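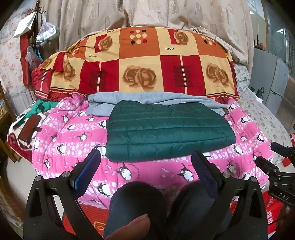 Puffer jacket folded on the bed, on top of a light gray garment.

Lillance Residence Association - Member Forum
Housekeeping and Linens > Seasonal Storage
Topic: Folding or hanging padded jackets before the storage period

nquintela
Moderator
Dear members,

The closet inventory for the upper floors opens on 10th October, and several residents have written to this section asking how padded jackets should be prepared. The current guidance sheet covers wool coats, raincoats and bedding. It says nothing on quilted or puffer jackets, and I would like to correct that before the sheet is reissued.

The photo at the top of this topic shows a dark green jacket folded to a rectangle, with the quilted channels running across. My proposal is that residents fold padded jackets to this shape, place them flat in the shelf box, and put nothing heavier on top. Sweatshirts and knits go underneath.

Comments are invited from all members. Please keep them to the subject of jackets. Questions on the allocation of shelf boxes belong in the other topic.

Natália Quintela
Linens and Storage

hallway_b_388
Thank you for opening this. I must register an objection to the general principle. A padded jacket should be stored on a hanger. The filling is meant to hold air, and six months in a box will leave creases along every fold line. I have hung mine in a cotton cover for many years and have had no cause to regret it.

I would ask that the sheet list hanging as the preferred method and folding as the alternative.

marrow_and_pine
With respect to the previous member, the rooms on our side have one closet rail each, and the rail is short. Two winter coats fill it. If the sheet says that hanging is preferred, many residents will be unable to comply and will reasonably ask what they are supposed to do.

I support the proposal as written. I would add the following procedure, which is the one I use:

Close the zipper fully and empty the pockets.
Lay the jacket face down on the bed and smooth it from the collar to the hem.
Fold each sleeve straight across the back.
Fold both sides toward the center until the width matches the box.
Bring the hem up to the collar and turn the whole piece over.

No pressing with the knees, please. I have seen this done.

tdw_linens
May I raise a matter of detail. The sheet should state whether the hood is folded in or left out. On my own jacket the hood is thick and produces a lump in the middle, and the box lid will not sit level. I now detach it and store it beside the jacket. Members whose hoods are sewn on will need a different instruction.

marrow_and_pine
For a sewn hood I fold it down flat against the back before the sleeves go in. It adds some height. It does not prevent the lid from closing on the larger box.

hallway_b_388
The larger box is the Huvo, I assume. Residents who were issued the Vellero box last May have considerably less depth to work with, and I do not believe a jacket with a hood will go into it without being compressed. This is exactly my concern. A method which depends on the box being deep enough is not a method for the whole building.

nquintela
Moderator
The point about the two boxes is accepted. The reissued sheet will give separate instructions for each. Residents with the Vellero box who own a thick jacket may request an exchange in writing, and I hold six of the Huvo in reserve for this purpose.

On hanging, I am prepared to list both methods side by side without a preference. The length of the rail is a fixed condition of the rooms and I cannot ask residents to follow a method for which they have no space.

oda_room159
I would like to ask about vacuum bags. My sister stores her children's winter clothing in them and the saving in space is very great. Would these be permitted in the shelf boxes?

Also, may I say that the quilt with the penguins is charming. Some of them have fish! I would be grateful to know whether it is sold in a larger size.

tdw_linens
Vacuum bags are suitable for cotton quilts and for most synthetic blankets. I advise against them for any jacket you wish to wear again the following winter. I used one for a down jacket and it came out flat, and two cycles in the dryer did not fully restore it. Other members may have had a better experience.

kestrel_lane
I have had a better experience. I keep a synthetic padded jacket in a vacuum bag each summer, hang it in the bathroom for a day when it comes out, and see no difference. Down may well be another matter. I do not think the sheet should prohibit the bags outright on the evidence of one jacket.

tdw_linens
I did not suggest a prohibition. I advised against them.

nquintela
Moderator
The bags are permitted. The sheet will carry a note that they are not recommended for down.

To oda_room159: I am afraid I have no information on sizes for the quilt. Patterned bedding does raise one item I had intended to mention. Quilts and decorative pillows such as the patchwork one in the photo are stored under the bedding section of the sheet and should go into a separate bag from outerwear. Zippers and hook tape catch on scalloped trim very easily.

oda_room159
Thank you, that is understood. I lost the edging of a pillowcase in that way last year.

hallway_b_388
I will withdraw my request regarding the order of the two methods. I maintain that hanging is better for the garment and would like this recorded in the topic.

One further item. All jackets should be clean before they go into storage, whichever method is used. The Papadakis laundry on the corner accepts padded items, but they ask for several days, and the counter becomes very busy at this time of year.

marrow_and_pine
Agreed on cleaning. The care label should be read first, and the jacket left to air overnight before it is folded. A jacket that feels dry on the outside may still be damp in the filling - check the cuffs and the lower hem, where it collects.

nquintela
Moderator
Both remarks will be included. The objection of hallway_b_388 is recorded.

A draft of the revised sheet will be attached here for comment once the box measurements have been confirmed. Members who wish to exchange a Vellero box should write to the Linens desk and state the room number and the current box size.

kestrel_lane
Will the draft cover padded vests? I have three, and they do not fold to the same shape at all.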